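Blog > Running > Training notes

What I changed after my first 4000 meter race

21 Sep 2025 · 2 min read

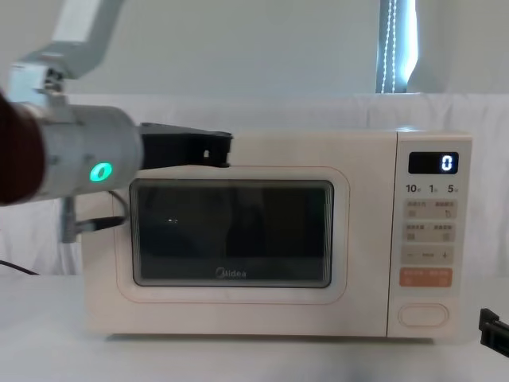
Troltby Road Runners, Evening Group

I ran the club's 4000 on the track earlier in September and went out too fast. The first 1000 felt easy, and by the third I was hanging on. My legs were fine the next day, so I think the problem was pace and food more than fitness.

I had eaten a big plate of pasta two hours before the start. Now I have a small bowl of oatmeal at lunch and half a banana later on. I make the oatmeal in the microwave with water and a pinch of salt.

The other change is the warm-up. I used to jog one lap and stretch. Now I jog for ten minutes and do four short strides, then put my spikes on. The Szabo loop by the canal works well for this if the track is busy.

I still wear the old Pronetik watch. It drops a few meters on every bend, so I take my splits from the track clock when I can see it.

Next race is the same distance. I plan to run the first two laps slower than I want to and see what is left. The spikes need new pins before then.

Recent posts
Socks for wet weather
The Sornirar hill route, clockwise
Why I stopped running before breakfast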